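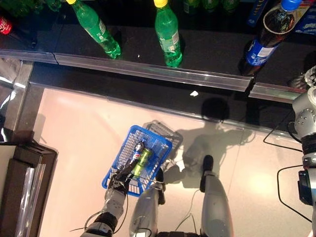
Khương

Handout 6: Bail before and after committal

1. Two questions are often run together. The first is whether a court has the power to grant bail. The second is whether, having the power, it should. Answer them in that order.

2. Power depends on the charge and on the court. In the Govham problem the lower court may remand but may not release on a charge of homicide. An application made there fails at the first question, and the merits are never reached.
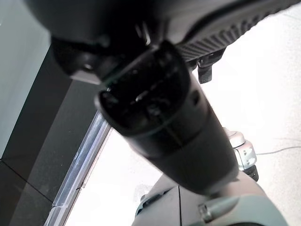 Department of Criminal Procedure, Urkthorpe

3. A refusal for want of power is not a finding against the accused. It should not be cited as one in a later application. Students lose marks on this each May.

4. The route upwards is a fresh application to the higher court, supported by a sworn statement. The statement should set out:
— the charge and the date of first remand
— any earlier application and its result
— the address at which the accused would live
— the sureties offered

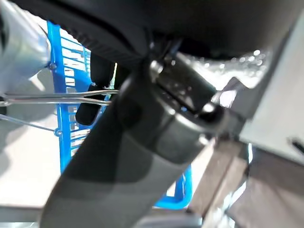
5. Time limits. Under the model code used in this course, a remand order lapses after 20 days unless renewed. Total remand before committal may not pass 90 days. Absence of defence counsel does not stop either clock, though it may be good ground for a short adjournment.

6. Conditions must be ones the accused can meet. A surety fixed far beyond the means of the accused is treated as a refusal — see the casebook, p. 146, and the note at p. 497.
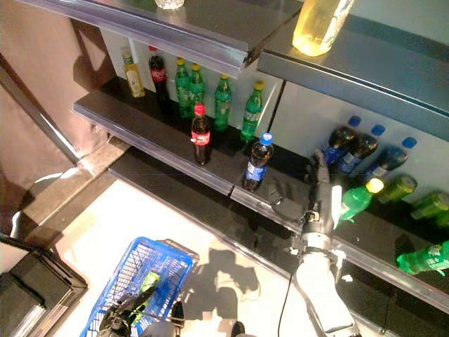 7. Where several accused are charged together, each application is decided on its own facts. A joint hearing is allowed; a joint ruling without separate reasons is open to appeal.

Reading for Friday: the Geka problem, parts 1 and 2. Bring a written answer to part 2 only.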